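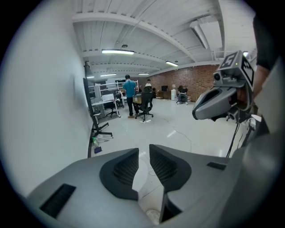
A white wall, a pale floor and corrugated metal decking overhead at the Prothero building, Mondlow.

Plain rooms, left plain

Most people who take a unit in the Prothero building start by asking what it will cost to put in a ceiling. The answer tends to put them off, and after a few months they stop asking.

The building went up as a depot for Faston, a firm that supplied shop fittings to the high streets of three counties. When Faston moved out, the place stood shut for 8 years. Jadeck, a small local developer, bought it and split the floor into units, the largest of them 4,000 square feet. It spent its money on the roof, the drains and the wiring, and very little on anything else.

So the metal decking stayed on show. It was cleaned and painted white, along with the steel beams that carry it, and some of the walls were done to match. The lights are fluorescent. Jadeck looked at hanging pendants and decided that tenants could buy their own if they wanted them. Some have, mostly in the units at the front, where there are customers to think about.

A white ceiling of this sort does a useful job. The ridges break up the light a little, and a room with a lot of wall and not many windows feels less closed in. It also shows everything. Cobwebs gather in the channels, and a leak will leave a brown mark within a day or so. The cleaners go up with a long brush every October.

Noise is the main complaint. Hard floor, hard walls and bare metal send every sound back, and heavy rain can put a stop to a phone call. Rugs help, and so do shelves full of stock. One tenant hung old blankets along the back wall and says it made more difference than the acoustic panels he had before.

Heating is the other one. Warm air goes straight up, and the tall units take a good hour to feel comfortable on a winter morning. People wear jumpers and keep their desks away from the doors.

Even so, the building is full, with 47 names on the waiting list. Rents are lower than in the middle of Mondlow, and the lease lets people paint, drill and move things about as they please. Few of them bother with the paint. Jadeck has 5 more units planned for the old loading side - same decking, same white, and no ceilings.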